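Speaker notes: Keeping the old desktop going
Jeptoo Simiyu
Goicoechea Branch Library, community room, October 5, 2026

Slide 1: Title
Wait for the people at the back to sit. Say hi, thank the library for the room and the coffee. Phones on silent, but keep them handy, there's a web address at the end they may want to write down.

Ask for hands: who has a computer at home that they've been told is too old? Let them look at each other. It's always a lot of hands, and I love this part!

Slide 2: My own machine
Tell the Flostard story, short version. I bought my Flostard tower secondhand for 70 dollars from a dentist's office that was closing. It took so long to start that I could make toast and eat it. I was ready to give up on it, and then a neighbor asked me if I'd ever looked inside. I hadn't. I didn't know you were allowed to!

(If they laugh, stay here a bit. If they don't, move on.)

Slide 3: What slow means
Slow can mean different things, and it helps to know which one you have. Slow to start up is very often the drive. Slow once you have a bunch of browser tabs open is usually memory. Slow and loud, with the fan roaring, means check for dust first, because dust is free to fix.

Don't get into processors here. Last time I did and we lost ten minutes. If someone asks, say "great question, catch me after" and mean it.

Slide 4: Before you open anything
Shut down properly. Unplug at the wall. Hold the power button in for a few seconds afterward. Touch bare metal on the case before you touch parts. Put the screws in a muffin tin (hold up the muffin tin).

Back up first. Say it twice. Photos, tax stuff, the recipe folder, whatever you'd cry over.
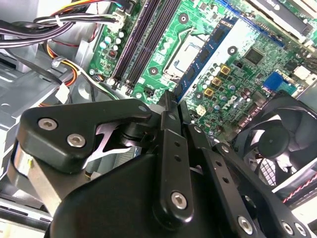
Slide 5: Memory
Memory is my favorite upgrade because it's so quick. You find the slots, open the clips, line up the notch, and push down evenly until it clicks. It takes more push than people expect, so warn them about that. My Flostard went from 2 gigabytes to 16 over time and it felt like a different computer.

Pass around the old sticks from the sandwich bag. Let people feel where the notch is and try to fit them the wrong way around in the practice board. They won't go, and that's the best lesson in the whole talk.

Check the type before buying! The model number on the case gets you to the manual, and the manual tells you what fits. Bring the manual page or the old stick to the store.

Slide 6: Swapping the drive
Going from a spinning drive to a solid state one is the change people gasp at. Mine cost me some 50 dollars, plus an evening of copying files while I watched a movie. Mention the adapter bracket for towers with big drive bays. Mention that the old drive can live on as a backup if it's healthy.

Slide 7: Dust
Quick one. Canned air, short bursts, can upright, outdoors if possible. Hold the fan blades still with a finger or a pencil. No vacuum cleaners near the board.

Slide 8: When to stop
Swollen or leaking parts, a burning smell, anything to do with opening the power supply: close it up and take it to someone. The Rastulero repair shop will look at a machine for free during October. Check that they're still doing this before I say it out loud.

Slide 9: Flonach evenings
Our fix-it group, Flonach, meets in this same room. Bring your tower, leave the monitor at home, we have spares. Put the web address up and leave it up through questions.

Questions
Likely ones: laptops (yes, some, look for a memory door underneath), is my data safe on a donated drive (wipe it, ask me how), can kids come (please do bring them).

Pick up the muffin tin and get the memory sticks back before people leave.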